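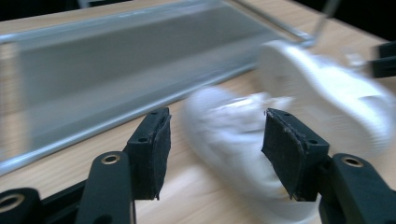

The Tranden Gallery gave me the back wall for my photographs – the whole back wall! – and I had until August to fill it. I'd walked the harbor at Myklebust every morning for a year and come home with 3,000 negatives of the same pier. How do you choose from that? I cleared my big table, all that wide pale wood, and started laying out prints in rows. Fog, gulls, fog, a ferry, more glorious fog.

By midnight I had 800 in the maybe pile and I loved every one of them. Then I found the strip from the day the Drirkon ferry came in late, with its lights still burning and the sun just up behind it. I'd forgotten I took it. I printed it big, bigger than I'd ever dared, and the water went silver in the tray – I yelled so loud the dog ran upstairs.

It needed company, of course. I went back to the pile and pulled 30, then cut those to six, and drove them over to the gallery with the windows down, singing.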